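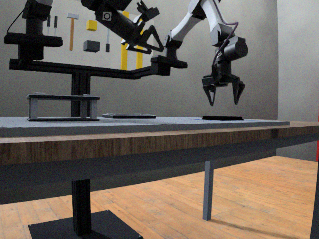
Pick-and-lift on the two-arm bench in Prandatard stopped working for us after the last asset update, and I'd love help tracking it down, because up to then this setup was a joy to use. The job is simple: the second arm comes down over the flat black pad, closes, lifts, and hands it to the first arm. What we get now is the second arm parked a short distance over the pad with its fingers hanging open, one finger a touch lower than the other, and there it sits until the run times out. No error popup, no red text, just a "hold" state that never ends.

Home Tickets Known issues Downloads Forum My account
Search tickets Enter a keyword or ticket number Go
December
Posted by Unai Marín, Butatley

Status: Solved
Area: Simulation / contact and collision
Also affects: Finham motion planner

What I expected

Arm 2 goes down until the fingertips are either side of the pad, closes, and the contact flag turns on. Arm 1 stays up out of the way until it gets the handover signal. This worked beautifully before the update, and nothing in our task script has changed. I compared it against the saved copy to be sure.

What I get

Arm 2 slows down as normal, then stops 7 mm above the top of the pad. The planner says "target not reached, holding". The contact flag never turns on. Arm 1 waits, as it should. After the timeout the whole run is marked failed and the bench resets.

I left a batch going overnight, 248 runs, and only 3 finished. I was honestly pretty excited about those three! A fault that happens every time doesn't give you much to compare. A fault that lets a few through gives you a trail.

Log from one bad run (trimmed)

arm2 approach: start
arm2 approach: slow zone entered
arm2 descend: clearance limit reached
arm2 state: HOLD
arm1 state: WAIT_HANDOVER
task: timeout
bench: reset

Things I tried first

Restarted Prandatard and cleared the cache. Same result.

Swapped the order of the arms in the startup file, in case arm 2 was picking up arm 1's limits. Same result, and I put it back.

Slowed the descent to a crawl. Arm 2 stopped at the same height, only later. That made me think speed and timing had nothing to do with it.

Turned off the cable. I had high hopes for this one. The purple cable on arm 2 loops along the outside of the arm toward the wrist, and it has its own collision shape in our model, so I thought it might be snagging on the wrist at the bottom of the move. With the cable's collision turned off, the hold still happened at the same height. Cable is innocent. I turned it back on.

Moved arm 1 all the way back to its rest pose before arm 2 started down. Same again, so the two grippers aren't getting in each other's way.

Reply from Rashidi (simulation support)

Hi Unai, thanks for such a clear write-up. "Clearance limit reached" means Finham believes something solid is under the fingertips and is keeping its safety gap. The default gap is 7 mm, so your stopping height is exactly the gap above whatever it thinks is there. Please don't lower the gap to get around this. Even in simulation, people copy those settings over to real cells, and that gap is there to protect fingers, tools and parts.

Two questions. What is different about the runs that finished? And can you turn on the collision overlay (View, then Show contact shapes) and run one failing case?

Reply from Unai Marín

Great questions, and the first one cracked it open for me. I went through the saved poses, and all three good runs had the wrist turned 90 degrees from the usual grip. Our script is allowed to pick that turn when it adds random variation to the start pose, but it hardly ever does.

So I forced the turned wrist and ran it again. Worked on the first go. Ran it a few more times, worked every time. Put the wrist back to normal, hold. I can now switch the fault on and off whenever I like – best feeling in the world when you've been staring at logs all morning.

Then the overlay. The contact shape for the pad is too long! It sticks out past both short ends of the pad you can see on the bench. Our normal grip takes the pad by those ends, so the fingers are coming down on a piece of solid nothing. Turn the wrist and the fingers go to the long sides, where the shape is the right width, and they slide past it just fine.

Reply from Rashidi

Lovely find. Which shape file is the pad pointing at? Look in the object list under "contact source".

Reply from Unai Marín

It points at the plate's file. We have a thin flat plate lying near the middle of the same bench, and the pad is similar in thickness but shorter. In the update the pad got the plate's contact shape with the plate's full length. Same height, same width in our files, wrong length. No wonder it looked fine to me from the side.

It also explains why the stopping height fooled me. The wrong shape is just as tall as the right one, so the arm was stopping the proper safe gap above the pad's top, and I kept looking for a height problem.

The fix, for anyone who lands on this page

1. Open the object list and select the pad.
2. Change "contact source" from the plate's file to the pad's own file. If the pad's file is missing, use "Rebuild from visible shape".
3. Save the bench, then close and reopen it. A plain reset keeps the old shape loaded. I lost a good half hour to that.
4. Turn on Show contact shapes and check that the outline matches the pad at both ends.
5. Run one slow descent with the normal wrist pose before you start a batch.
6. Leave the clearance gap alone.

Results after the fix

I ran the full 248 again with the same random seeds, and they all finished. Contact flag on, lift, handover to arm 1, the whole sequence. I watched far more of them than I needed to, because it is such a pleasure to see that handover go through cleanly again.

I also checked the other objects on the bench while I had the overlay on. The plate is fine, and so is the low bracket at the left with the black top bar. The tools on the wall board have no contact shapes in our setup, which is how we want it since neither arm goes near them.

One request

Could the "clearance limit reached" line name the object it is clearing? If the log had said "pad", and better still which end of it, I would have opened the overlay on day one and left the poor cable alone.

Reply from Rashidi

Good idea, and an easy one. I've passed it to the Finham side as a feature request and linked it to this ticket. We're also adding a check to the asset update that warns when two objects on a bench share one contact file. Sharing is allowed, so it will be a warning and won't block the load.

Marking this as solved. Please reopen it if the hold comes back.

Reply from Unai Marín

Thank you! Fixed bench is saved and shared with the rest of the team here. Next up for us is running the same task with the turned wrist on purpose, and I'll open a separate ticket if anything odd shows up there.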